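Cuando llega un bebé a casa

Si en tu casa va a nacer un bebé, o ha nacido hace poco, seguramente has notado que los mayores están más cansados y hablan más bajo. En esta página te contamos qué pasa durante los primeros meses y por qué.

¿Por qué duerme tanto y a la vez despierta a todos?

Un recién nacido pasa la mayor parte del día durmiendo, pero a trozos. Su estómago es muy pequeño y se vacía enseguida, así que tiene que comer muchas veces, también de noche. Además, todavía no distingue el día de la noche. Eso lo va aprendiendo poco a poco, con la luz de la mañana y la tranquilidad de la tarde.

Tú también naciste sin saberlo. Pregunta en casa cómo dormías.

¿Por qué llora?

Llorar es su manera de avisar. Puede tener hambre, sueño, frío, calor o el pañal sucio. A veces solo quiere que lo cojan en brazos. Y a veces llora y los mayores no consiguen saber el motivo, aunque lo intenten todo. No es culpa tuya ni de ellos.

Los pañales

Los bebés no controlan cuándo hacen pis o caca. Los músculos que sirven para aguantar tardan en obedecer, y el cerebro tiene que aprender a reconocer el aviso. La mayoría de los niños empieza a usar el váter entre los 2 y los 3 años, unos antes y otros después.
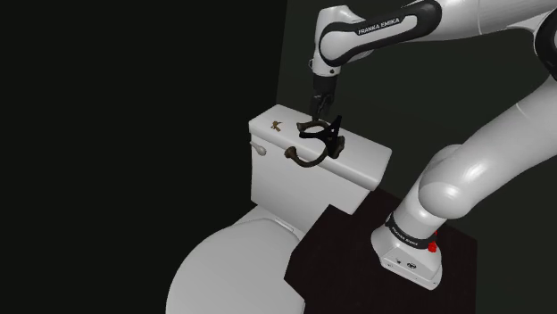 Mientras tanto hay que cambiarlos muchas veces. Puedes ayudar trayendo un pañal limpio o cantándole algo al bebé mientras lo cambian. Después, lávate las manos con jabón.

¿Qué es un permiso?

Cuando nace un hijo, los padres y las madres que trabajan suelen pasar un tiempo en casa para cuidarlo. Ese tiempo se llama permiso. Cuando se acaba, vuelven al trabajo y el bebé se queda con otra persona o va a la escuela infantil. Esos días pueden ser un poco raros para todos: hay prisas por la mañana y alguien puede estar triste o de mal humor.

¿Y si me enfado?

Es normal. Puedes querer al bebé y, al mismo tiempo, estar harto de que todo el mundo le haga caso. Díselo a un mayor con palabras, por ejemplo: «Quiero estar un rato contigo sin el bebé». No hace falta que sea mucho rato. Leer un cuento o ir juntos a por el pan también cuenta.
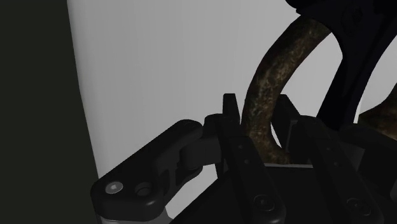 Niamh Mulligan nos escribió que en su casa eligieron el domingo por la mañana. Mientras el bebé duerme, ella y su padre hacen tortitas, y si el bebé se despierta antes de tiempo, las terminan por la tarde.

Tres cosas que debes recordar

No cojas al bebé en brazos si no hay un mayor contigo.
No le des comida ni juguetes pequeños, aunque parezca que los pide.
Si está dormido, juega en otra habitación.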